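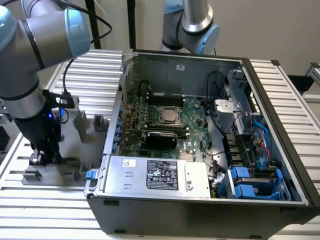

Flundar Publishes Results of Two-Arm Gripper Comparison on Desktop Computer Service Tasks

Eston, July 2020

Flundar has completed a comparison of two gripper finger designs and two motion controllers for the servicing of desktop computers. The work was carried out at the company's Eston test hall with a pair of robot arms working over an open computer tower. Results are available to integrators and repair centers on request.

Scope of the trial

The trial covered handling tasks inside a tower laid on its side with the side panel removed. Parts in the task set included memory modules, an expansion card, drive caddies and cable connectors. The tower was placed diagonally on a slatted aluminum workbench, with a gray metal fixture plate fastened to the bench beside it. Parts were presented to the arm on this plate or returned to it, depending on the task.

Each combination of fingers and controller ran the same 42 task cycles. A cycle counted as complete when the part was seated or placed without operator help. Cycles stopped by the force limit were recorded separately from cycles in which the part was dropped.

Fingers

The first finger set, supplied by Ayala, is angular and narrow at the tip. The second, made in house, has a wider flat pad with a rubber face. Both sets were mounted on the same gripper body and closed at the same speed.

The angular fingers reached all parts in the task set. The flat pads held drive caddies more firmly but could not reach the memory slots when the cable bundle lay across the top of the case. Operators had to move the bundle by hand before the run could go on, and those cycles were marked as not complete.

The angular fingers completed 15 more cycles than the flat pads when both were run on the same controller. Most of the difference came from memory modules. On drive caddies the order was reversed, and the flat pads had fewer drops.

Controllers

The standard arm controller was compared with the Cusside controller, which reads the wrist force sensor at a higher rate and corrects the path during insertion. Average insertion time with the Cusside unit was 14 seconds. The standard controller was faster in free motion, but it reached the force limit more often when seating the expansion card. No board was damaged during the trial with either controller.

Cable routing on the arm was changed once, before the counted cycles began. The loop to the wrist was lengthened so that it stayed slack at the lowest working position.

"The fingers matter most where there is little room beside the part, and the controller matters most in the last 2 millimeters of an insertion," said Jérémie Tanguy, test engineer at Flundar. "We would not pick one without looking at the other. For a site that handles only drives, the flat pads are the better choice."

Next steps

A second series is planned for December. It will add a smaller case format and a finger set that combines a narrow tip with a rubber face. The Cusside controller will be used for all cycles in that series.

Availability

The report contains the full cycle log, the fixture plate drawings and the force limits used for each task. Requests should be sent to the Flundar applications desk in Eston, stating the type of equipment handled and the gripper body in use.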